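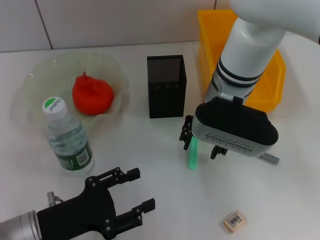

Home Tickets Knowledge Base Contact Log In

We use cookies to keep you signed in. Accept Settings

Ticket: wobbly table, things keep creeping toward the wall
Opened by: Noemi Bortolotti
Status: Solved

Hi all, me again with the white table from the Ellalel range! I've had it in the back room since June and it has never sat quite right. If I put anything round on it, it wanders off toward the tiles (slowly, but it goes). I've stopped leaving fruit or pens loose on the top, so the toy fruit lives in the pale green bowl with the wavy rim and the black mesh holder is there for the pens. The C'estbon bottle stays put, thank goodness, and so does the yellow bin by the wall. I'd still like a table I can trust with a marble.

What I've tried so far: turned it end to end, same thing. Folded cardboard under the back legs, which helped for 2 days and then squashed flat. Tightened every bolt I could reach.

Reply from Osvaldo Pellegrini, Ackah support
Hi Noemi, that model has screw feet under the rubber caps. Pull the caps off, then give the two back feet 3 full turns each so they come down. Check with a level before you put the caps back on.

Update from Noemi
I had no idea those caps came off! One was stuck fast and took me 30 minutes and a butter knife — the rest popped right off. Three turns was a bit much on the left foot so I went back half a turn. Level now, both ways, and the marble sat still all through lunch. You can close this one. Do you sell spare caps? I chewed up the stuck one pretty badly.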